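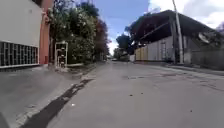 Distoddale, June, mid-morning

Street survey, the straight stretch. Started at the building with the off-white upper wall and the orange section next to it. Those two will do as our left-hand reference for the rest of the job, they are easy to pick out from well down the road.

Asphalt is gray and a little worn, with lighter patches and a few marks. The thing to write up is the dark line along the edge where the sidewalk meets the road. It has a jagged outline and could be patched tar or a sealed crack. Log it as "dark strip, left edge" until someone has checked it up close. Bredell's old sheet has no entry for it.

Sidewalk on that side is wide, pale concrete, rough, a bit uneven, with a gentle slope down to the road. Want levels on that slope every 30 feet. Chalk the points first and start numbering at the orange wall - last time we numbered from the far end and the sheets did not match.

Trees and shrubs behind the sidewalk are thick. Leaves hang over the top of the orange section, so no target up there. The tree with the reddish-brown leaves is a better marker. Put it on the sketch as T19 and keep the number from the Ustix plan.

Right side is the long low building with the dark overhanging roof. Need the depth of the overhang and the height of its lower edge. Not done yet.

Section length on the plan is 500 feet. Wheel gave almost 100 feet less, so either the plan starts before the orange wall or the wheel needs checking. Try it against the steel tape before going out again.

To do: ask Liao for the drainage drawing, bring more chalk, copy the levels into the shared sheet.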